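Leave the Repaint Alone

I have been buying and customizing action figures for long enough to have opinions about paint, and the one I get the most email about is this: if you buy somebody else's custom, you should not fix it.

A custom is a factory figure that a person has taken apart, resculpted a little, and painted as something else. Most of them are made on kitchen counters. The paint goes over the knee joints and rubs. The belts are cut from craft foam. Sooner or later they get sold, and the buyer, who usually paints too, sees a crooked eyebrow and reaches for a brush.

I did it myself. I bought a pair of customs at the Zotcombe toy show, 2 swamp creatures built on wrestler bodies, and within a month I had stripped one and redone it. Mine was cleaner. It also looked like everything else on my shelf. The one I left alone is still the figure people pick up first.

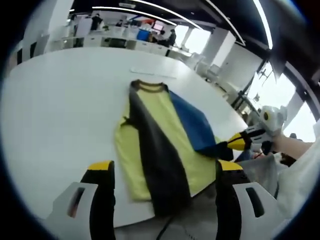 Color is where the fixing does the most damage. Old toy lines were not shy about color, and the people who copy them usually understand that. A hero would get an orange vest and purple boots for no reason in the story at all. Buyers then tone it down to match the movie or the comic, with gray washes and brown drybrushing until the figure could pass for a museum piece. I would sooner see an outfit like a pale yellow shirt with a black panel running diagonally down the front and a royal-blue sleeve. Put that on a seven-inch figure and you can pick it out from across a room, which is what toy colors were for in the first place.

The usual answer is that a figure belongs to whoever paid for it. That's true, and I'm not asking for a rule. Trotport sellers list "touched up by me" all the time and the listings move fine. My complaint is that the touch-up often goes unmentioned. I paid $124 for a Hashmi lizard man that had been repainted from the neck up, and I only found out when I saw the original in an old forum thread. The seller thought he had improved it. Maybe he had - but I was buying the first painter's work, bad eyebrow included.

Repairs are a different matter. If an arm snaps, glue it. If the elastic in the hips goes, replace it. A loose head can be tightened with a little floor polish on the peg and left overnight. None of that changes what the maker decided.

If you really want a better version, start with a fresh body. Commons from the Evby bins are cheap, and you can take any idea you like from the custom you bought. Then you have both of them, and you can sell yours under your own name.

Recent posts
Sorting a Parts Bin Without Losing the Hands
Why I Stopped Sealing Cardbacks
Zotcombe Toy Show: What I Brought Home
Foam Belts, Vinyl Belts, and Glue

Last updated: May

Contact | Copyright, all rights reserved | Back to top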